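Arkcombe weighing cell gets new maintenance routine after drift in left arm

By Maiara Miranda

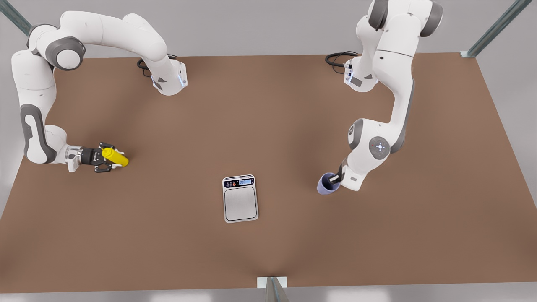
The two-arm weighing cell in the Arkcombe simulation, with the bottle in the right gripper, the cup in the left and the kitchen scale between them.

The two-arm weighing cell at the Arkcombe workshop is again in daily use since Thursday, after a stop which took longer than the team had planned. The fault was in the left arm. It was coming down too low over the table, and in the last days before the stop it touched the edge of the scale several times.

The cell does a simple job. One arm brings a bottle, the other brings a cup, and a scale in the middle of the table tells how much was put in. It is used by the company Prandska to test how small amounts of dry goods can be measured without a person standing beside the machine. Every movement is first tried in a computer model of the cell, and only after this it goes to the real arms.

Lenka Ševčík is responsible for the cell. She explained that the problem was difficult to find because the model and the real table did not agree any more, and for some time everybody was looking in the wrong one of the two.

"In the model the arm was always correct," she said. "So we thought the program is good and the motor is bad. We changed a part that was healthy. It was one week of work and the arm was still too low."

The real reason was found by Mulugeta Negash, who came from the Pillay office to help with the wiring. He measured the height of both bases against the table top and saw that the left base was sitting 4 millimeters lower than the drawing says. The bolts under it had been loosened in July, when the table was moved to the other side of the hall, and they were tightened again without the thin plate that belongs between the base and the table. The plate was later found in a drawer with the spare cables.

With the plate back in its place, the team repeated the whole zero setting for both arms. This is done with the grippers empty. Each arm is driven slowly to a set of fixed points on the table, and at each point the height is read by hand with a gauge and written in the book. Then the same points are run in the model, and the two lists are put side by side. If one point is different by more than half a millimeter, the arm is not released for work.

After the arms came the scale. It is an ordinary kitchen scale, and the team has decided to keep it. A better one was tried in the spring, but it was taller, and the gripper with the cup had too little room to turn. The kitchen scale has one weak side: it must stand always on the same spot. Štefánia Kollár, who writes the programs for the cell, has now made a short check which is started every morning before the first run. A test weight is put on the platform by hand, and the reading is typed in. Then the weight is taken away and the reading must go back to zero.

"Before, we did this when somebody remembered," said Ms. Kollár. "Now the arms will not start if the number was not typed. Some colleagues are not happy about it, but it takes one minute."

She also changed the order of the movements. In the old program both arms came to the middle at the same time, and if one of them was late, the other one had to wait over the scale. Now the right arm with the bottle goes first to its waiting position beside the scale, and it stays there until the left arm has reported that it is ready with the cup. The run is a little slower. Prandska has agreed to this.

The grippers have received new care too. The fingers which hold the bottle wear down faster than those for the cup, because the bottle has to be held lying and its weight pulls on one side. Until now the fingers were changed only when the bottle began to slip. From this month they are changed after every 2000 grips, even if they look good. The counter stood at 927 on the day when this text was written. The joints are checked after 4000 runs, and for this the cell must be stopped for half a day.

Cables were the last point on the list. Mr. Negash asked that the spare length of each arm cable stays in a coil close to its own base, on the same side for both arms, and that it is not pushed under the table. He has seen in other places that a hidden cable is forgotten, and then it is pulled when the arm makes its widest movement. The same coils were put also in the model, so that a person who prepares a new program can see where the arm should not go down.

Miroslava Machala, who orders the parts for the workshop, said that the repair itself was cheap. The plate was already in the house, and the gauge was borrowed from the Titier line. The expensive part was the motor unit which was changed without need. It is kept now as a spare.

There is still one open question. The left arm makes a small stop in the middle joint when it comes down from its highest position. It can be seen only in the real cell, and it does no harm to the weighing. Ms. Ševčík wants to look at it at the next half-day stop, when the cover can be opened. Until then the arm runs with lower speed in this part of the way.

The record book for the cell lies at the desk beside the hall door. Everybody who works with the arms is asked to write there each change, also the small ones, and to sign it. Moving the table is from now on permitted only when Ms. Ševčík or Mr. Negash is present, and after each move the zero setting must be done again from the beginning.

Groups who want to book time on the cell can write to Ms. Kollár. Mornings before ten o'clock are kept free for the checks.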